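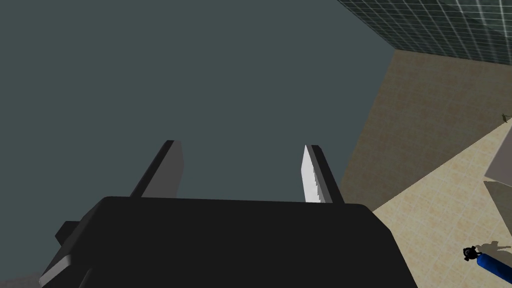
플래너는 잘못이 없다고, 베네데크 두다시가 말했다. 플래너는 시키는 대로 했을 뿐이고, 시킨 쪽에 대해서는 자기도 할 말이 많지만 아침이니까 참겠다고 했다.

나는 커피를 들고 그의 뒤에 서 있었다. 화면 속의 집게는 두 손가락을 벌린 채 멈춰 있었고, 바닥에는 파란 원통이 누워 있었다. 334번 에피소드였다. 로그 마지막 줄은 어젯밤과 똑같았다.

`goal reached`

"어디에 도달했다는 거야?"

"목표에."

"목표가 어딘데?"

베네데크는 좌표를 읽어 주었다. 숫자 세 개를 듣고 로봇이 어디 있는지 떠올릴 수 있는 사람은 우리 층에 그밖에 없고, 그는 그 사실을 숨기지 않는 편이다.

라케나(Rakena)는 우리 회사가 네 해째 만들고 있는 동작 계획 소프트웨어다. 첫해에는 플래너라고 불렀고, 투자자가 바뀐 뒤로는 플랫폼이라고 부른다. 코드는 거의 그대로다. 이번 납품처는 오디드베리(Odidberg)의 물류 창고였고, 계약서에는 시뮬레이션 4000회 중 성공률을 보고하라고 적혀 있었다. 성공이 무엇인지는 적혀 있지 않았다. 부속서 어딘가에 있다고 다들 믿었는데, 부속서를 가진 사람은 휴가 중이었다.

밤사이 돌린 결과는 3558회 성공이었다. 처버 데아크는 출근하자마자 그 숫자를 슬라이드에 넣었다. 글자를 어찌나 키웠는지 다른 문장은 들어갈 자리가 없었다.

"훌륭해. 아주 자연스러운 숫자야. 너무 둥글지도 않고."

그가 만족한 얼굴로 돌아간 뒤에 내가 괜히 334번을 재생해 본 것이다. 아무거나 하나 골라 발표용 영상을 따려던 참이었다. 집게는 대기 위치에서 한 번 움찔하더니 물체를 집지 않고 성공을 선언했다. 나는 다른 것도 재생했다. 역시 움찔, 성공. 세 번째 것은 움찔하지도 않았다.

"물체를 집어야 성공 아니야?" 내가 물었다.

"판정기는 집게 끝과 물체 사이 거리를 봐. 5보다 작으면 성공."

"5 뭐?"

베네데크는 의자를 돌려 나를 보았다. 그가 의자까지 돌리는 일은 드물다.

"판정기를 누가 썼지?"

우리는 커밋 기록을 열었다. 단위를 적지 않은 그 줄의 작성자는 나였다. 메시지는 '임시'였다. 나는 커피를 조금 마셨다. 설정 파일을 만든 사람은 밀리미터로 생각하고 5를 적었고, 판정기를 만든 사람, 그러니까 나는 미터로 받았다. 덕분에 시뮬레이션 속 방에서는 어디에 서 있든 대체로 물체를 집은 셈이 되었다. 벽 쪽을 보고 있어도 그랬다.

"그럼 실패한 것들은?"

"좋은 질문이야." 베네데크가 말했다. 그가 이 말을 할 때는 답이 나쁘다는 뜻이다.

실패로 기록된 에피소드를 틀자 팔이 멀쩡하게 내려가 물체를 잡았다. 다음 것도 잡았다. 흰 톱니 패드가 표면에 얌전히 닿고, 접촉력 그래프가 교과서처럼 올라갔다. 그러고는 시간 초과가 떴다. 판정기는 팔이 완전히 정지해야 거리를 쟀는데, 무언가를 쥔 손가락은 제어기가 계속 미세하게 힘을 조절하느라 한 번도 완전히 정지하지 않았던 것이다. 아무 일도 안 한 로봇만이 요구하는 만큼 가만히 있을 수 있었다.

나는 전에 다니던 주두시스(Zudusis)의 인사 평가가 떠올랐지만 말하지 않았다.

"고치는 데 얼마나 걸려?"

"고치는 건 두 줄." 그는 벌써 치고 있었다. "다시 돌리는 게 밤새도록이고, 처버한테 말하는 건 네 몫이야."

처버는 회의실에서 슬라이드의 숫자를 파란색으로 바꿀지 고민하고 있었다. 나는 사정을 설명했다. 그는 끝까지 들었다. 그게 그의 무서운 점이다.

"그러니까 성공이 실패고, 실패가 성공이라는 거지?"

"전부 그렇진 않고요. 진짜로 실패한 것도 있을 겁니다."

"그건 어느 쪽에 들어 있는데?"

"양쪽에요."

그는 창밖을 한참 보았다. 길 건너 플라미코(Plamico) 건물에서는 누군가 화이트보드를 지우고 있었다. 처버는 경쟁사도 저러고 있다는 데서 잠시 위안을 얻는 듯했다.

"발표는 내일이야. 고객한테 뭐라고 하지?"

"평가 기준을 강화했다고 하면 됩니다."

말해 놓고 보니 거짓말은 아니었다. 처버는 그 문장을 받아 적었고, 잠시 후 '대폭'이라는 단어를 끼워 넣었다.

저녁에 우리는 4000회를 다시 걸었다. 판정기에는 이제 단위가 붙었고, 속도 조건에는 여유가 생겼다. 베네데크는 변수 이름 뒤에 `_mm`을 하나하나 달면서 한 번도 나를 쳐다보지 않았는데, 나로서는 쳐다보는 편이 나았을 것이다. 나는 커밋 메시지에 '임시'라고 썼다가 지우고 '판정 기준 수정'이라고 썼다.

첫 에피소드에서 팔이 내려가다가 물체 바로 위에서 멈췄다. 우리는 기다렸다. 손가락이 닫히고, 물체가 한쪽으로 밀리더니 데굴데굴 굴러가 버렸다.

`failed: object not grasped`

"봐." 베네데크가 외투를 집으며 말했다. "이제 제대로 되네."

나는 다음 에피소드까지만 보고 가겠다고 했다. 그는 불을 반만 끄고 나갔다.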